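Sábana bajera que se sale de las esquinas en colchón alto

Foro Hogar > Textil y descanso
Publicado el 01/07/2019

Ngaio Ormsby
Tengo un colchón de 150 x 190 con núcleo de muelles y una capa de viscoelástica añadida encima. El conjunto mide 31 cm de alto. Las bajeras que uso son de percal de algodón, marca Zunent, con faldón de 30 cm según etiqueta. Después de tres lavados a 60 grados, las dos esquinas del cabecero se sueltan durante la noche. Las de los pies aguantan.
He probado unas pinzas elásticas de Skistero y marcan el tejido. Quiero saber si el problema es el encogimiento, la goma o la medida de origen, y qué faldón debería comprar. La secadora la uso en programa medio.

Ruddock
La medida de origen ya era insuficiente. Un faldón de 30 cm no cubre un canto de 31, y además hace falta tela que entre por debajo del colchón. Calcule altura total más 5 cm como mínimo, y súmele el encogimiento. El percal sin sanforizar puede perder entre un 3 y un 5 % en los primeros lavados a 60 grados, más en urdimbre que en trama. En 190 cm de largo eso son varios centímetros, que salen de las esquinas.
Para su caso, faldón de 40 cm y goma perimetral completa. Muchas bajeras económicas solo llevan goma en las cuatro esquinas; la tensión se reparte mal y cede primero el lado donde uno apoya la espalda para leer. Lave a 40 y tienda en horizontal, o saque la prenda de la secadora con algo de humedad residual. La goma se degrada antes por calor seco que por uso.
Mida la altura con el topper puesto y sin cargar, en el centro de cada lateral. El dato de la etiqueta del colchón no incluye el topper.

Sorkier
Yo compro una talla más y listo.

Ngaio Ormsby
Gracias, Ruddock. He medido de nuevo: 31 cm en los laterales y 32 en el lado del cabecero. Las Zunent solo llevan goma en las esquinas. He pedido una bajera con faldón de 40 y goma perimetral, en satén de algodón. Dejo foto de la cama. 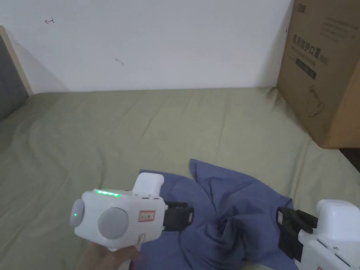 Bajera verde salvia, con alguna arruga.

Ruddock
Las arrugas suaves son normales en satén. Si más adelante aparecen pliegues tensos en diagonal desde una esquina, revise que la costura coincida con la arista del colchón.

Tema marcado como resuelto. 1.406 visitas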